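Bus to Ganport, and what we do now

August 27, 2018

Quick one, typing this at lunch. Got back late from the Ganport river rally and my feet are still mad at me. 344 signatures by the time we packed up the table! In the rain, mostly. Last April we got 159 and thought that was great.

For anyone new – the Niskanen pipeline would cross the river twice, and the second crossing is right above where the town takes its water. That's the part people stop for. You say "drinking water" and they put the stroller brake on and listen.

Loved the signs. Kids with fish on sticks, a whole row of grandmas in yellow ponchos, somebody's dog in a cardboard turtle shell. Good chanting too, untill the drum got wet. 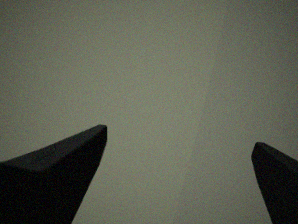 So, next steps. The permit hearing is what matters and it's in a room with 20 public seats, which is a joke. Get there early. If you can't get in, stand outside with a sign anyway. I'm thinking plain backgrounds for the new ones, big letters and not much else. Reads from across a street. Our last batch was way to busy, nobody could tell what we were against.

Also need drivers from Ivero. We have 5 cars and that won't do it. And written comments – short is fine, your own words, mention where you live. Don't copy and paste the form letter, they lump those together and call it one comment.

Ok back to work. Rides go in the comments please, not my email.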